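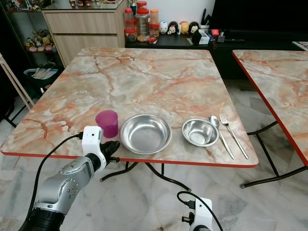 Pombridge Rentals – Tenant Services Desk

FAQ

How do I apply for a unit?
Online form or paper, either is fine. One form per adult. We need photo ID and your last 2 pay stubs. No pay stubs? A bank letter works.

Is there an application fee?
Yes, $45 per adult. Not refundable once we've run the credit check. If the unit goes to someone else before we run it, you get it back.

How long till I hear?
Usually two business days. Longer if your old landlord doesn't pick up the phone. Give them a heads up, it really helps.

Can I see the place first?
Yes please. Showings at Vimel Court are by appointment. Ferraro Street has a lockbox – text us when you're at the door and we send the code. Codes expire after an hour.

How much is the deposit?
$600 on the one bedrooms. Two bedrooms are one month's rent. Due at signing, cashiers check or online, no cash.

What's included in the rent?
Water and trash, all buildings. Heat at Vimel Court only. Electric is yours everywhere. Set up the account before move-in day or you'll have no lights.

Furnished or unfurnished?
Mostly unfurnished. Units 371 and 431 at Grolance House come furnished, kitchen basics too. There's an inventory sheet, check it and sign it in the first week. If something's missing tell us then, not at move-out.

Pets?
Cats ok. Dogs under 40 lbs at Ferraro Street, ask about the others. Pet rent is $25 a month per animal. Service animals – no pet rent, no weight limit.

Parking?
One spot per unit at Grolance House. Street parking everywhere else. Permits come from the city, we can't get them for you, but we'll write the proof of residence letter.

When is rent due?
The 1st. Late fee kicks in on the 6th. If your going to be late, email before the 1st and we can usually work something out.

Can I break my lease early?
Sixty days written notice plus one month's rent. Subletting is allowed if we approve the person first. They fill out the same application.

Who do I call for repairs?
Use the tenant portal for anything that can wait. Leaks, no heat, lock problems – call the after hours line, number is on the back of your mailbox key tag.

How do I get my deposit back?
Leave a forwarding adress. We do the walkthrough, then mail a check with a list of any deductions. Want to be there for the walkthrough? Book it when you give notice, May fills up fast.

Still stuck?
Ask for Kamala Krishnan at the front desk, 9 to 4. Closed for lunch at noon.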